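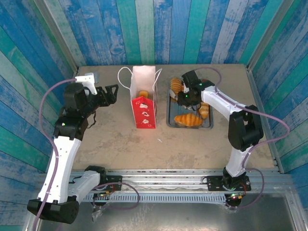

Two arms is the part I'd have skipped, one reader wrote when I first put a few notes up, and asked whether a single arm with a bit more patience wouldn't have done the same job for half the wiring. It's a fair question, and I went back and forth on it for most of a winter! A single arm can lift a pastry perfectly well. My trouble was always going to be the bag, because paper bags lean and fold and wander off, and I wanted a second gripper close by for the day I get to steadying one. So there are 2 of them, and twice the cable, and I haven't regretted it yet (ask me again when I have to rewire a shoulder).

Welcome to the bakery table, then. It's my corner of the shared workshop in Nelusville, and the project goes by Flismont, a name that was on the lid of the box I kept the first screws in and somehow stuck. What I'm after is easy to say and slow to do: pick up rolls and croissants from a baking tray and put them in a paper gift bag without crushing anything. Up top, the right arm is down over the tray with the left one open toward the bag, and there's a roll in the bag.

A few things people have asked me, in no special order.

The arms are white plastic links with black servo joints between them. I'm fond of the lavender cable, which is easy to follow with your eye when you're hunting for a snag, and I leave big loops in it so the wrists can turn freely.

The right arm is bolted to the aluminum rail along the front of the table. I started with clamps, and every time somebody leaned on the bench I had to set my positions all over again. Bolts were a happy day.

The painted planks around the sides are my favorite part, all those scuffed blues and teals. They make the corner a nicer place to spend an evening, too.

Croissants are much harder than rolls. They're curved and ridged and no two sit the same way on the tray, so a grip that suits one will skid right off its neighbor. My notebook has 131 tries in it so far, and I'm aiming for 100 more before the open evening in September. After that I'd like to try something with icing, if the others at the bench will put up with the crumbs.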